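Progress report to the Jafri Fund, 2026-09-15

Dear Kausar,

Thank you again for your patience over the spring -- it meant a great deal to all of us at the Flokport community kitchen. We have now served 200 families, and the Trornetti bread mornings are fuller than we ever dared hope back in March!

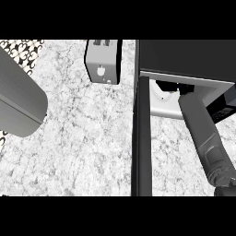 Money and what comes next

We have 1000 dollars left for flour and bus fares, and 13 new bakers starting soon. Usman Marwat will send you the receipts -- he has them all in order.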